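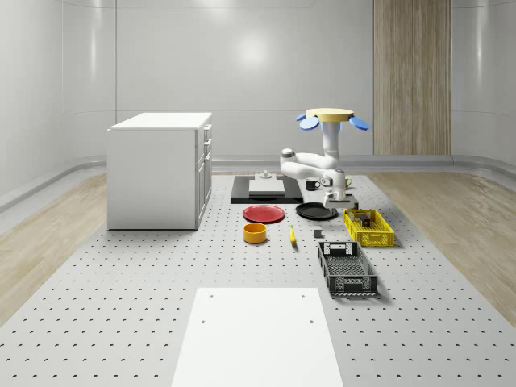 3.2 Seam preparation and wash testing

Linen panels were cut from a single bolt supplied by Desjardins and sewn into infant gown bodices with French seams. Cotton thread from Pallex was used throughout. Half the bodices were smocked by hand at the yoke and half were left plain. All pieces were pressed before the first measurement.

Washing followed the Nillen hand-wash procedure, with a water temperature of 40 °C and no spin cycle. Shrinkage was measured along the warp and the weft after each wash. Bodices were then stored flat in acid-free tissue for 90 days and measured again. 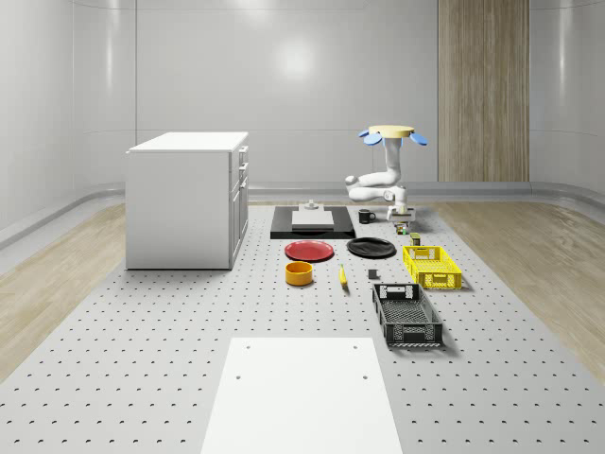

Figure 4. Simulated room with a perforated platform and a white cabinet.

Warp shrinkage was greatest after the first wash and leveled off by the third. Smocked yokes lost more width than plain ones, and the difference remained after storage. Seam slippage was seen only where the allowance had been trimmed close to the stitching. The lace edging from Ninditier was tested separately, as its cotton net relaxed when damp and could not be measured under the same tension.

Color change was graded by eye against an unwashed panel. Fold lines yellowed slightly in the untreated linen. We did not test starch, which many makers of heirloom gowns still apply before storage.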